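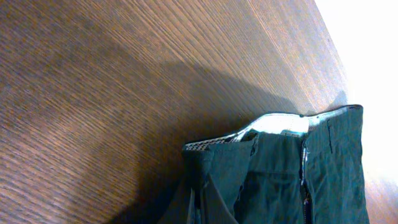
**Progress report to the Allness fund: Mireck garment sorting and folding room**
Reporting period: quarter ending March

## 1. Status summary

Work in the period covered the intake, inspection and folding of donated clothing at the Mireck site. The target in the grant agreement is 1,000 garments inspected, folded and shelved by the end of the grant. The work is on schedule. The sorting procedure was revised once and the revised version is now in use for all categories.

Spending is within the approved budget. One line (storage bins) was underspent after Iglesias supplied a partial order; the remainder is expected next quarter.

## 2. Work completed

### 2.1 Work surface

Inspection and folding are done on the brown wooden tabletop by the white wall. A cloth cover was tested and dropped – it moved with the garment when a sleeve or leg was pulled straight. Garments now go directly on the wood, which is wiped down at the start of each shift.

Light remains uneven. Shadows fall across the middle of the table, and the grain is muted in them. Dark items are the most affected. Dark teal-green trousers, for example, show creases and specks of lint clearly enough in good light, but in shadow a stain of similar tone could be missed.

### 2.2 Trousers

Trousers are laid flat with the waistband away from the folder. The fly and waistband are checked first, then the seams, then the hems. The waistband is often partly folded open on arrival and has to be closed and flattened before the legs are brought together. Skipping this step gave a stack that leaned, and 2 shelves had to be redone early in the period.

### 2.3 Tops and other soft items

Knit items do not hold an edge when lifted from a pile. The procedure now calls for the following:

1. Find the two corners of one long edge and lift the item by both.
2. Hold it level above the table until the upper edge is nearly straight. The lower edge will sag and bunch, and this is acceptable at this stage. 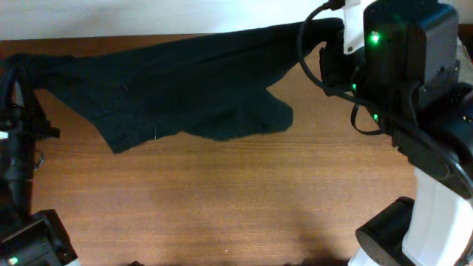

3. Check the hanging cloth for lint, loose threads and holes.
4. Lower the bottom edge onto the table first, then lay the rest down away from it.
5. Smooth from the center outward and fold in thirds.

Dark green and near-black items get a second lint check after folding. Pale fibers show on them at once, and receiving partners have returned items for this reason.

## 3. Issues

- **Lighting.** See 2.1. A second lamp from Drestutus has been quoted but not ordered.
- **Lint.** The source is probably mixed-color storage. Dark and light garments will be kept in separate bins when the remaining bins arrive.
- **Shelf labels.** Three label formats are in use. The short format will be kept and the others removed.

## 4. Plan for next quarter

- Order and mount the second lamp, then repeat the inspection check on dark garments under the new light.
- Complete the bin order with Iglesias.
- Extend the written procedure to jackets and lined items, which are currently set aside.
- Reconcile the shelf count with the intake log every Tuesday.

No change to the grant total or end date is requested. Approval is requested to move the unspent part of the bin line to lighting if the Drestutus quote is accepted.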